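Flornbridge Ice Hockey Club

14 shares
3 comments

Flornbridge Ice Hockey Club is an amateur ice hockey club based in the town of Flornbridge. It fields a senior men's team, a senior women's team and a number of junior sides, and plays its home matches at the Kincaid Rink on the eastern edge of the town. The senior men's team competes in a regional league with clubs from Sultmont, Pudside and other nearby towns. The club colours are dark green and white.

Origins

Ice hockey was first played in Flornbridge on a flooded meadow beside the river, in those winters when the ice was thick enough to bear players. The early matches were informal. Sides were made up on the day, sticks were often shared, and the length of a match depended on the light. A match against a party of skaters from Pudside is usually given as the first to be played against another town, although no score has survived and the two clubs have since claimed it as a win for their own side.

The club was formally founded when the Kincaid Rink opened. The rink had been built for public skating, and its owners at first allowed hockey only after the last public session had closed. Practices therefore began late in the evening and matches could finish after midnight. The founding members drew up a short set of rules, several of which concerned the noise made by players leaving the building. The requirement that "all members shall depart by the north door" remains in the club rules, although the north door was bricked up when the changing rooms were extended.

In its first season the club played friendly matches only. It entered the regional league the following year and finished last, with a single win, over Sultmont. Results improved slowly. The team's first finish in the upper half of the table came in its fifth league season, under a player-coach who also kept goal.

The Kincaid Rink

The Kincaid Rink is a single-pad indoor rink with a shallow barrel roof. The ice surface is slightly shorter than is now standard, and the corners are tighter. Visiting teams have often remarked on the effect this has on play behind the goals, where a puck sent hard around the boards comes out at an unusual angle. Home sides have generally been coached to make use of it.

Seating is provided along one side of the ice only, on a raised bank of benches with standing room behind. The opposite side holds the team benches, the penalty boxes and the timekeeper's desk. Seated capacity is 315. For league fixtures against Pudside, standing places are sold separately and usually run out before the day of the match.

The refrigeration plant has been replaced once. The earlier plant was prone to failure in mild weather, and in one season the club was obliged to play its last three home fixtures at Sultmont after the ice could not be restored. The period is remembered mainly for the last of these, in which Flornbridge were listed as the home side against Sultmont on Sultmont's own ice, wore the visitors' changing room and lost by one goal. The present plant was installed during the following summer, together with new boards and safety glass.

Public skating still takes up most of the rink's opening hours. The club has the use of the ice on Wednesday evenings, early on weekend mornings for the junior sides, and on match days. A small amount of additional time is bought each August for pre-season training.

Senior men's team

The men's team has won the regional league on two occasions and has been runner-up more often. Its first title was decided on the final day of the season, when Flornbridge needed a draw at Pudside and obtained it with an equaliser in the third period. The second was won more comfortably, with 3 matches to spare, and is generally regarded as the work of the strongest side the club has produced.

Between the two titles the team passed through a long period of moderate results. A change in the league's format, which added a play-off round for the leading four clubs, worked against Flornbridge in several seasons: the team twice finished top of the table and was then beaten in the play-off semi-final. The club proposed that the title be awarded on league position alone. The proposal was put to a vote of the member clubs and defeated, and the play-off round has remained in place.

The style of play associated with the club is a cautious one. Flornbridge sides have traditionally been low-scoring and well organised in defence, and a former league handbook described a visit to the Kincaid Rink as "an evening's hard work for small reward". In recent seasons the team has played a more open game. In one of these it scored more goals than any other club in the league and also conceded more than all but two of them, finishing fifth.

Senior women's team

A women's team was formed by players who had previously trained with the junior sides and had no senior team to join. Its founding captain was Els Geerts, a defender who had learned the game abroad and who later coached the side after giving up playing. For its first two seasons the team had no league to enter and played challenge matches, travelling long distances for most of them.

The women's team now plays in a six-club division. It has reached the divisional final three times and won it once, on penalty shots, after a goalless match. Geerts remained as coach for that season and left the post at the end of it. The trophy for the most improved player, open to both senior teams, carries her name. 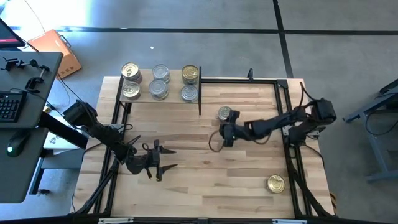
Junior sides are run in four age groups. The youngest players take part in cross-ice sessions, in which the rink is divided across its width so that several small matches can be held at once. Players move to full-ice hockey in the second age group. The club lends skates, helmets and sticks to new juniors for their first season, and holds a sale of second-hand kit each March.

A junior may be registered with the club from the start of any term. Places in the two lower age groups are limited to 30 in each, and a waiting list is kept. The upper groups have at times struggled for numbers, and for several seasons the oldest juniors played in a combined side with Pudside under a joint name. The arrangement ended when both clubs were again able to field full teams.

Rivalries

The club's principal rival is Pudside, whose rink lies a short distance down the valley. The two men's teams meet at least twice each season in the league and once in a pre-season match for the Valley Shield, a wooden plaque to which small metal plates are added for each winner. Space on the front of the shield has been exhausted and recent results are recorded on the back.

Matches against Pudside have a reputation for large numbers of penalties. On one occasion the match was stopped for 20 minutes while the officials worked out which players were entitled to be on the ice. It resumed with three skaters on each side and ended in a Pudside win. The timekeeping procedure used in the league was revised afterwards.

Relations with Sultmont are less heated. The two clubs have shared coaching courses, and Sultmont's loan of its ice during the refrigeration failure is marked by a friendly match between former players of the two clubs, held after the end of the league season. No admission is charged for it.

Colours and badge

The original playing shirts were plain green, chosen to match a supply of wool already held by a local outfitter. White sleeves were added when the club entered the league and its shirts were found to be too close in shade to those of another side. The away shirt is white with a green band across the chest.

The badge shows a three-arched bridge above a pair of crossed sticks. The bridge at Flornbridge has four arches. The error was noticed soon after the first badges had been sewn on, and a corrected version was approved but never brought into use. A four-arched badge appears on the cover of a single season's match programme, copies of which are sought by collectors within the league.

Administration

The club is owned by its members, who elect its officers at an annual meeting held in the rink café. Senior players pay a yearly subscription and a match fee; juniors pay by the term. The largest item of expenditure is the hire of ice, followed by travel to away fixtures and the fees of match officials. Income beyond subscriptions comes from gate receipts, shirt sponsorship and the sale of match programmes, which are printed for league home fixtures only.

The club's records are held at the rink, with the exception of the first minute book, which is on loan to the town library. Match results are complete from the club's second league season onwards. Those of the first are known only in part, from reports in the local newspaper.

Share this article
3 comments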